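Projekt Getimitz — unser Roboter baut Rechner zusammen
Projektbericht der Robotik-AG, Gruppe 2
Liv Eide, Patricio Sosa, Celeste Retamal
Betreuung: Ingeborg Hollenstein
Stand: 13.6.22

Wie wir auf das Thema gekommen sind

Eigentlich wollten wir im Oktober nur Schrauben sortieren. Dann standen im Keller der Informatik ausgemusterte Desktop-PCs, und Patricio meinte, ein Roboterarm müsste doch einen Prozessor einsetzen können. Frau Hollenstein hat gelacht und uns den Arbeitsplatz trotzdem freigeräumt. Seitdem waren wir fast jeden Nachmittag dort, und es macht immer noch riesigen Spaß!

Aufgabe

Der Arm soll drei Teile aus einer Halterung nehmen und in ein offenes Gehäuse einbauen: CPU, Arbeitsspeicher und Festplatte. Das Gehäuse liegt dabei auf der Seite. Den Sockel öffnen wir von Hand, alles andere soll das Programm machen.

Die Halterung

Celeste hat sie konstruiert, und zwar neunmal. Bei den ersten Versionen saß die CPU so stramm in der Vertiefung, dass der Greifer sie nicht herausbekam, später wackelte dafür die Festplatte. Version 9 hat einen Stützblock neben der Platte und eine schmale Nut für den Speicherriegel. Damit liegt jedes Teil bei jedem Durchlauf an derselben Stelle, und das Programm wurde gleich viel kürzer.

Software

Die Bewegungen speichern wir als Wegpunkte. Für die Feinausrichtung über dem Sockel nehmen wir das Kamerabild dazu: Unser Skript (wir nennen es Fetov, fragt nicht) sucht die Ecken des Sockels und rechnet den Versatz aus. Liv hat dafür 2387 Bilder von Hand markiert — Respekt! Schwierig war vor allem das spiegelnde Metall am Rahmen.

Bisherige Ergebnisse

Von 27 Versuchen mit dem Arbeitsspeicher haben die meisten geklappt. Beim Prozessor sind wir noch nicht so weit, weil er ohne Druck und ganz gerade aufliegen muss. Ein verbogener Pin, und das Board ist hin (zwei haben wir auf dem Gewissen). Die Festplatte lässt sich gut greifen, verkantet aber gern im Schacht. Als Nächstes wollen wir langsamer einfahren und die Kraft am Greifer mitschreiben.

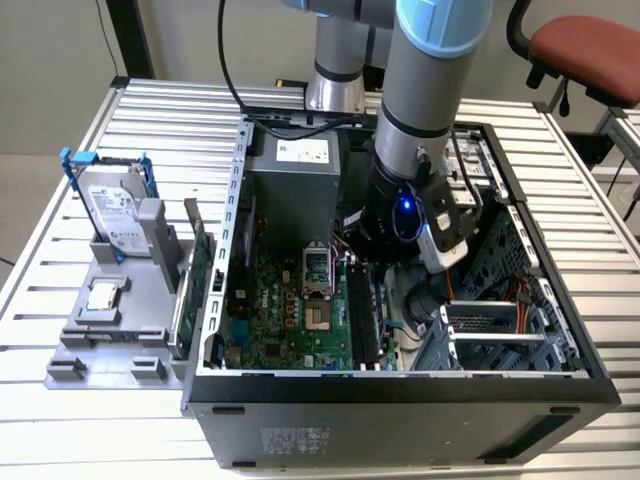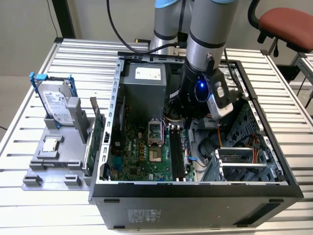 Der Arm über dem offenen Gehäuse mit noch leerem CPU-Sockel, links daneben die Halterung mit Festplatte und CPU.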